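Fletwood tailors told to agree on what "repair" means

Fletwood's repair shops have until May to settle on a price list, after the town received 47 complaints about mending bills in a single year. One resident was charged 30 dollars for a button. The button, she wrote, was her own.

The draft rules run to eight pages, two of which define a hem. Shops would have to post prices by the door and give a written quote on any job over 200 dollars, a sum that used to buy the coat.

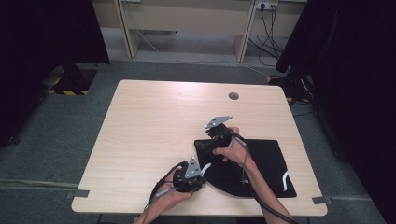

Dorota Kaczorowski thinks the list will push prices up, as every shop will simply copy the dearest one on the street. She would rather see quotes for everything, buttons included.

The town says it is open to changes. Comments can be left at the Wilczyńska Street office, on a paper form that must be filled out twice. The lining of coats will be handled in a separate document.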